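Miltano 2 room planner: desktop review

Miltano 2 is a floor-planning program for people who need to place furniture and appliances in existing rooms. It does not produce construction drawings and has no structural tools. I used it through June to lay out a kitchen, a hallway and a small rental unit, and compared the results with tape measurements taken on site.

Setup and wall entry

Installation is a single download. The program opens to a blank grid with the unit setting in the lower left corner. Set this first. Changing from metric to inches later rounds every wall already drawn, and the rounding adds up on long runs.

Walls are entered by typing a length and an angle or by dragging. Typed entry is faster and can be corrected at any time. Dragged walls snap to the nearest half inch by default, and the snap value is hidden two menus down under Drafting. Angled walls are handled well. Sloped ceilings are possible but have to be built as separate panels, a slow job with no preview until the last panel is closed. 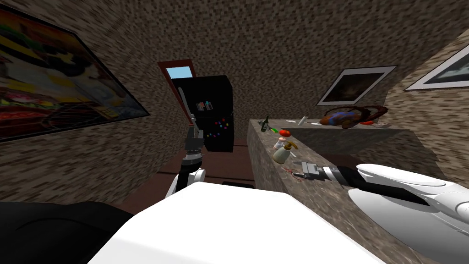 Clearance checking is the main reason to pay for the program. Each door and appliance carries a swing or access zone, and overlaps are shown in orange on the plan. The check is most useful at the point where a kitchen meets an exit. A tall black refrigerator placed in front of and to the right of a doorway, as in this room with the dark red door frame, is the sort of arrangement where the plan view should be checked with both doors fully open. Miltano calculates appliance swing from the hinge side, so the hinge setting must match the unit you own. The default is right-hand. The program does not warn you if it has never been changed.

Walking aisles are checked separately. You set a minimum width and the program marks any point below it. Handles are left out of the calculation unless you enter their depth by hand in the item properties.

Item library

The library holds 1146 items. Refrigerators, ranges and sofas are well covered. Radiators, pocket doors and older chest freezers are thin. Most items can be resized on all three axes, but corner cabinets lock to fixed proportions.

Search works on item names only. A search for "fridge" returns nothing, while "refrigerator" returns the full set. Shirley Li, who laid out the rental unit with me, ended up keeping a text file of the names the program would accept.

Custom items can be saved as plain boxes with a label and a clearance zone. This covered every gap I ran into.

Materials and display

Wall textures are the weakest part of the package. Stone and brick finishes repeat at a fixed scale and look coarse on large surfaces. Scaling is available for floors but is missing for walls. Lighting has two settings, day and evening, and neither responds to the window positions in the plan. For checking sight lines the 3D view is adequate. For choosing a finish, order samples.
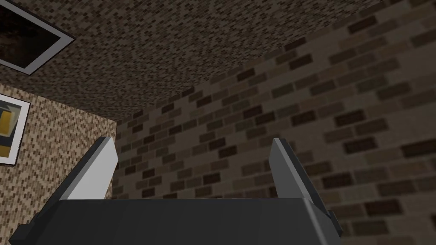
Export and printing

Plans export to PDF and to a flat image. The PDF keeps its scale if page fitting is turned off in the print dialog. With fitting on, my kitchen sheet came out small enough to be misleading when measured with a ruler. Dimension labels cannot be moved after export, so clear any overlaps beforehand.

Files saved in version 2 do not open in the earlier release.

Accuracy

I checked six distances in the finished kitchen plan against the real room. Five matched to the nearest quarter inch. The sixth, across the hallway opening, was off because I had measured to the trim and drawn to the wall.

Verdict

Recommended for appliance and furniture placement. Not recommended if finishes or lighting matter to the decision. Brorava has better materials but no hinge-side swing check, and its aisle tool only works on rectangular rooms.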